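Teaching a Two-Arm Robot by Demonstration: A Drawer Task Performed by Remote Control

Student Project Report
Submitted by Aisyah Oei and Danang Pasaribu
Project supervisor: Dalibor Jurčo
Skonside Technical College, Department of Applied Automation
Sep 25, 2026

1. Purpose of the Project

The purpose of this project was to determine whether two students without previous experience in robotics could teach a two-arm robot a household task by performing that task through it. No motion was to be written out in code. The students would guide the arms by remote control, the system would record each performance, and the recordings would be supplied to a learning program as material to imitate.

The task chosen was to open the drawer of a small wooden box, place a cube inside, and close the drawer again. It was selected after discussion with the supervisor for the reason that it cannot be done comfortably with one arm. A light box slides when its drawer is pulled. One hand must hold the box while the other works, and the two must be coordinated.

2. Equipment

The work was carried out at the shared bench in the Tirkau laboratory. The follower arms, which perform the task, stand at the bench. The leader arms, which the operator holds, are located at a separate desk with a direct line of sight. When the operator moves a leader arm, the corresponding follower arm repeats the motion. A trigger on each leader handle opens and closes the gripper.

Each recording contains the joint positions of all arms, the state of both triggers, and the video from the wrist cameras and the fixed camera. Recordings were managed with Lis, the department's own logging program, and were reviewed in the Pultetti viewer, which plays all video streams side by side with the joint curves below them.

The wrist views proved more useful to the operator than had been expected. From the desk, the inside of the drawer is difficult to judge. On the monitor, it is plain whether the drawer has been opened far enough and whether the fingers are clear of its wall. 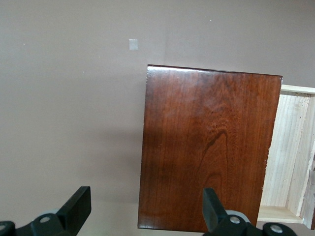
Figure 1. Wrist camera view of the box with the drawer open and empty.

3. Procedure

Each operator first completed a practice period in which nothing was saved. Recording then began. A demonstration started with both arms raised and the drawer closed, and it ended when the drawer had been closed on the cube and both arms had returned to the raised position. The operator who was not at the leader arms started and stopped the recording, reset the bench, and entered a remark for each attempt.

The following rules were agreed upon before the first saved demonstration:

The box is held from above with the left arm before the right arm touches the drawer.
The right arm approaches the cube from directly overhead.
The operator does not correct a failed grasp more than once. After a second failure the attempt is marked as failed and kept.
Pauses longer than 5 seconds are noted in the remark field.

The third rule was debated. Mr. Jurčo advised that failed attempts should be stored separately and not deleted, so that a later group could examine them. This was done.

In total, 43 demonstrations were recorded, of which 30 were accepted for training. Those excluded were mostly attempts in which the box rotated under the left gripper, and in two cases the recording had been started late.

4. Observations on Operator Technique

4.1 Speed

Both operators began too slowly. The first demonstrations contain long hesitations above the cube, and the learning program copied them faithfully: the arm would stop in the air and remain there. After these early attempts were replaced with more fluent ones, the hesitation became shorter but did not disappear.

4.2 Searching movements

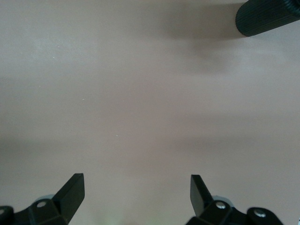

An operator who loses sight of the target tends to sweep the wrist from side to side until it comes back into view. Movements of this kind are harmful as training material, for the learning program has no means of knowing that the operator was looking for something. A wrist view may hold very little to steer by. Bare tabletop between the open fingers, with only the end of a ribbed black cylinder in the upper right corner, gives the operator no indication of which way the cube lies. The authors therefore adopted the practice of looking up from the monitor to the bench itself at the start of every reach, and of using the wrist view only for the last part of the approach. Miss Oei found this change easy to make. Mr. Pasaribu needed considerably more practice and still preferred the monitor at the end of the project.

4.3 Holding the box

Pressing down on the box through the leader arm is an unfamiliar action, as the leader arm returns no sensation of force. The operator must judge pressure by eye. Too little pressure allowed the box to turn, and too much caused the follower arm to report an overload and stop. The authors settled on lowering the gripper until it met the top of the box and then moving the leader arm downward by a very small further amount. The amount differed between the two operators, and this difference is visible in the joint curves.

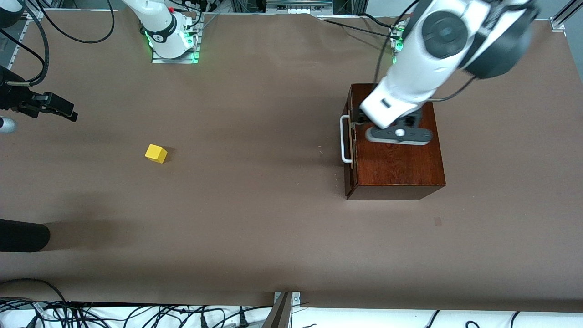 Zhuoran Xiao, on reading a draft of this section, objected that the overload stops should not be blamed on the operators alone. In Xiao's view the stop limit had been set too low for any task that involves pressing, and a group that raised it slightly would probably obtain steadier demonstrations. The authors accept that this is possible. The limit was left at the laboratory's standard setting for the whole of the project, and no comparison was made.

5. Results

The trained program was able to hold the box and open the drawer in most of its trials. Picking up the cube was less reliable. When the cube was placed near the positions used in the demonstrations, the grasp usually succeeded. When it was placed closer to the edge of the bench, the arm reached toward the familiar area and closed on nothing. Closing the drawer presented little difficulty once the cube was inside.

6. Recommendations for the Next Group

The cube should be placed over a wider area from the first day of recording. The authors varied its position too little in the early demonstrations and did not notice until training was under way.

Both operators should agree on one manner of holding the box and should watch each other's recordings before continuing alone.

The remark field in Lis should be filled in immediately after each attempt. Several remarks in the present collection were written from memory and are of limited use.

The bench has been reserved for a continuation of the project in December, under the supervision of Mr. Jurčo. The accepted and failed recordings are stored in separate folders on the department drive, and access may be requested from Kamarul Govindasamy at the laboratory office.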